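Filed under: Opinion, Home Life

Stop Telling Me to Buy Paper Towels

I grew up in a house with one roll of paper towels, and it lived on top of the fridge where only my dad could reach it. Everything else got wiped up with a rag. Milk, mud, whatever the dog did. There was a drawer of them next to the stove, old bath towels my mother had cut into squares, and you grabbed one without thinking.

So I was a little surprised when my neighbor Nathalie Després came over for coffee, watched me wipe the counter with a piece of what used to be a beach towel, and asked if I was doing okay for money. She meant it kindly! But somewhere along the line a rag became a sign that something has gone wrong in your life, and I'd like to argue with that.

I went through the supermarket in Elwood last week and the paper towel aisle runs the whole length of the store. You can get them quilted, printed with lemons, in a pack so big it has a handle. I used to buy those packs too (when the kids were small I think we went through a roll every couple of days), and I can't say the kitchen was any cleaner for it. The floor under the high chair was a disgrace either way.

The usual complaint about cloth is germs, and fine, I'll give you that one. A wet rag that sits balled up in the sink for a week is disgusting. Raw chicken juice gets a paper towel in my house too, I'm not a fanatic. But most of what we wipe up in a day is crumbs, coffee and dust, and a dry cloth that goes in the wash afterward handles all of it.

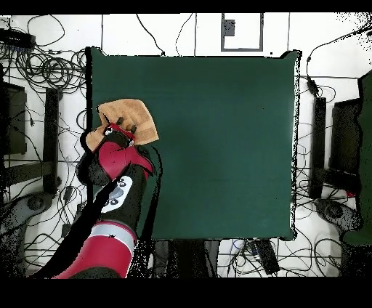
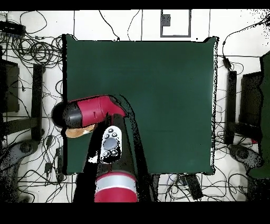 What about the laundry?

People always bring this up as if I'm down at the river beating things on a stone. I keep a bucket by the washing machine. When it's full, the rags go in hot with the bath mats, and then they get stuffed back in the drawer. I don't fold them. My friend Li-hua Huang does fold hers, in thirds, and has a separate stack for windows, and her house is lovely, but I think that's where a lot of people get scared off. They see somebody's beautiful pantry and decide cloth is a hobby.

It doesn't have to be. I have 23 rags at the moment, all of them ugly, and one still has half a dolphin on it. I bought none of them. That's the other thing that bugs me - you can now pay real money for a set of "reusable kitchen cloths" in oatmeal and sage, tied up with a ribbon. You have a towel already! It's in the back of the closet with the bleach stain on it. Get the good scissors out.

My father is 78 and still keeps his one roll on top of the fridge. I checked at Thanksgiving and I'm fairly sure it was the same brand, and possibly the same roll. He handed me a rag for the gravy.

Recent in Opinion
- The Guest Room Is Just a Room
- In Defense of Eating Dinner at 5
- Why I Gave Up on Matching Socks
- Letters: Readers on Leaf Blowers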